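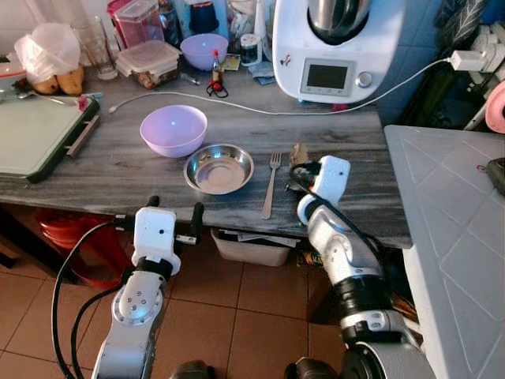 1. Background and aim

Creatine monohydrate and whey protein are the two supplements most often bought by members of campus gyms. Most published work on them deals with trained athletes, and much less of it with students who lift two or three times a week and miss sessions during exams. The aim of this project was to find out whether supplement use among recreational gym users at the Flustwood site was linked to attendance, to daily protein intake, or to neither.

The project was carried out by Adesuwa Yusuf and Irena Chmielewska as part of the second-year module in exercise and nutrition. No products were supplied or paid for by a manufacturer.

2. Method

2.1 Recruitment

A paper questionnaire was left at the gym desk and a link was sent to the members' mailing list, which held 1,062 addresses. In all, 162 people began the questionnaire and 119 finished it. Unfinished returns were left out of the analysis. Respondents had to be over 18 and to have held a membership for one full term.

2.2 Questionnaire

The questions covered age, training history, type of training (weights, cardio or mixed), supplements taken in the past four weeks, and the reason for taking them. Dose was asked for in scoops and converted to grams from the label. Where the scoop size was not known, the dose was entered as missing.

2.3 Food diary

A smaller group of 13 respondents kept a three-day food diary covering two weekdays and one day at the weekend. Portions were weighed on kitchen scales where possible and otherwise estimated from household measures (cup, bowl, tablespoon). Entries were coded by both authors separately using the Irnumer tables, and differences were settled by discussion.

2.4 Attendance

Attendance was taken from the entry gate log with written consent. A visit shorter than ten minutes was not counted.

3. Results

Protein powder was the most common supplement, followed by creatine and then caffeine products. Respondents who trained mainly with weights reported more supplement use than those who did mainly cardio. Users of protein powder attended more often than non-users, but the gap narrowed once length of membership was taken into account.

In the diary group, most participants met the intake target set in the module handbook from food alone. Breakfast was the meal with the lowest protein content and also the one most often skipped. Creatine users rarely described a loading phase — most took a single daily dose.

The most frequent reason given for use was recovery. Advice had come mainly from friends and online video, and seldom from gym staff.

4. Limitations

The sample chose itself and probably leans towards keen members. The diary group is too small for any statistical test and is reported only as description. The gate log records entry and exit but says nothing about what was done in between. Data collection ended in December, when attendance falls, and this may have lowered the figures for newer members.

Diary portions estimated by bowl or cup are the weakest part of the data. The Lytvynenko method, which uses a printed photo guide, was considered but could not be obtained in time.

5. Further work

A repeat in the spring term with weighed portions throughout would allow a fairer comparison. The gate log should be joined to a short training record, kept either on paper or in the Fevora app.

Report submitted 01/08/2026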